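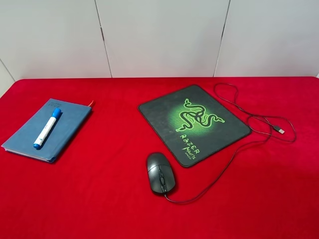

Avmont Shared Project Notebook - for research teams working across departments

Paper notebook plus online copy. Made for groups where the historian, the soil chemist and the statistician all need to write in the same place and still find things afterwards.

Overview

Most research groups keep notes in whatever each person likes. Fine for one person. Less fine when four departments share a grant and the report is due in February. The Avmont set gives each team one numbered paper book per member and one online folder that all the books feed into. Scan a page with your phone, the page number is read, the page goes in the right place. Other members can add comments in the margin online. The paper stays yours.

Works for field notes, interview notes, reading notes, meeting minutes. Less good for anything with long tables of numbers - use a spreadsheet and write the file name in the book.

What you get

Numbered books, A5, stitched, lie flat when open
Lined left pages, dotted right pages
Word list section at the back (see below)
One online folder per team, 1,170 pages included
Printed quick guide
Spare cover labels

Standard team set covers up to 15 members. Bigger groups, ask for a quote.

The word list section

The part people ask about most. Last pages of every book are set out in columns: the word, what my field means by it, what yours means by it, what we agreed. "Model" is the usual one. Also "sample", "theory", "significant", "culture". Fill it in during your first few meetings and scan it like any other page. The online folder puts everyone's lists side by side, so differences show up early and not in the referee comments.

You can lock an agreed meaning once all members have ticked it. Unlocking needs 2 members. Old meanings are kept, with the date they were changed.

Online folder

Runs in a normal browser, nothing to install. Search covers typed comments and page titles. Handwriting search is there but patchy, depends a lot on your handwriting. Block capitals for titles help.

Access levels: read, comment, full. Set per person or per section. Outside partners can be given a read link that runs out on a date you choose. Interview notes can be kept in a closed section, seen only by named members - please check this against your own ethics approval, we can't do that for you.

Export to PDF or plain text at any time, including after your plan ends. Comments come out as footnotes.

Links with other Avmont products

Flillden reading list: yes, full. Items show next to the page where you cite them.
Hondent meeting planner: yes, minutes pages only.
Dong survey tool: not yet. Being worked on, no date.

Specification

Page size: A5
Paper: off-white, takes fountain pen, some show-through with heavy markers
Cover: card, plain, space for project name and member number
Binding: stitched
Page numbers: printed, outer corner, do not cover when scanning
Scan formats in: JPG, PNG, PDF
Formats out: PDF, plain text
Upload limit: 2,000 files per team per month

Ordering

Departments can order by purchase order or card. Single books sold as refills only, you need a team folder first. Delivery normally within the week for UK addresses, longer overseas. VAT added at checkout unless you enter an exempt number.

Returns accepted on unopened sets. Opened sets only if faulty - misprinted page numbers count as faulty, tell us which pages and we send a new book, no need to post the old one back.

Common queries

Can two teams share a folder?
No, but one person can belong to several teams. Use a separate book for each or the page numbers will clash.

A member has left halfway through. What happens to their pages?
They stay in the folder under their member number. You can pass the number to somebody new, who should start a fresh book.

Do we have to use the paper books?
You can type straight in to the folder. Word lists work the same either way.

Lost book?
Scanned pages are safe. Unscanned pages aren't. Scan at the end of each meeting, takes a few minutes.

Is there a student price?
Yes for doctoral groups of three or more. Write from a university adress and say what the project is.

Page changes

Updated Oct 27, 2023: upload limit raised, Flillden link now full and not just titles. Older books with the grey page numbers still scan ok. Refills for the large A4 book are sold out and wont be reprinted.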